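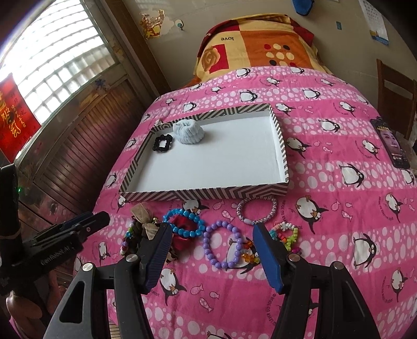
Bracelet sorting on the penguin quilt, hand-held gripper open over the row, lid behind.

Thursday, June 27, 2024
Accessory tidy-up task, hand-held demos. Notes by Yamuna.

Task is to pick up one piece from the quilt, put it in the chevron lid, let go, back off. Any order. Two scrunchies in the lid at this point, black and pale grey-blue, the rest still to go.

Beaded bracelets: close on the beads at one side of the loop, never across the whole loop. Sudheer was squeezing the long purple one from both ends and the demos came out looking like two different tasks. We agreed on one side only and I've written that on the task sheet.

The rope bracelet sits nearest the lid, so it's tempting to drag it over the rim. Please lift it. Dragged ones get marked as fails when Dewanti reviews.

Soft quilt is a nuisance. Fingertips push in before they close, and the fabric gets pinched along with the beads. Coming in at a lower angle helps – so does going slower over the last bit.

Target is 50 clean demos for this layout, then shuffle the row and go again. Project total stood at 1805 this morning, Nestor wants up to 2442 before the first training run.

To do: ask Banafsheh whether the sheer bow counts as its own item or goes in with the bracelet under it. Skip both until she answers.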